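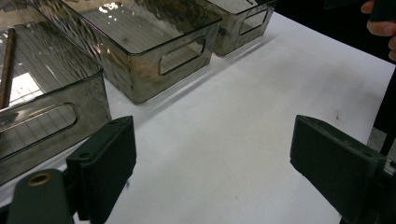 I finally got tired of the big drawer next to the stove. It held every utensil we own, and it jammed on the potato masher at least twice a week. On Sunday I took everything out and started over with three gray see-through plastic bins lined up on a white table. They have handle holes in the sides, which I wanted because the bins will live on a shelf over the counter and I'm not tall.

I bought them at the Banholm store in Clanmont. The three together came to a little under 20 dollars. I had measured the shelf first. It is 48 inches wide, and the row of bins takes up 44, so there is enough room left at the end for the salt and the pepper mill.

My first idea was to sort by material, with wood in one bin, metal in another and plastic in the last. Jae-hoon Kwon, who cooks at our place most weekends, thought that was silly. He sorts by job. Things that stir go together, things that cut go together, and whatever is left gets its own bin. We went with his way after some back and forth.

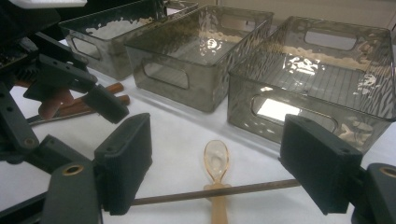
The pale orange spoon, still waiting for a bin.

That spoon is from a Jiria picnic set I've had since 2000. The rest of the set is long gone. I thought about donating it, but it's light and it doesn't scratch the nonstick pan, so it stays.

The gray plastic shows smudges and catches a lot of glare under the overhead light. If you want bins that always look clean, get solid white ones. I like being able to tell what is inside without pulling the bin down.

Knives took the longest to settle. I don't love having one in an open bin, and I plan to get a blade cover for anything sharp that stays out. The good knives are still in the Tak block by the window.

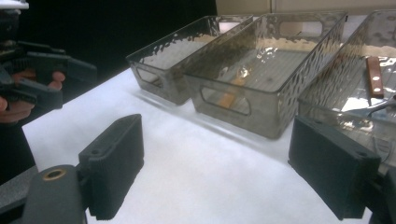 What's left to do

The old drawer needs a new liner before I put anything back in it. Dish towels will probably go there. I also have a bag of duplicates to give away, mostly can openers and measuring cups.

Contact | Copyright, all rights reserved | Back to top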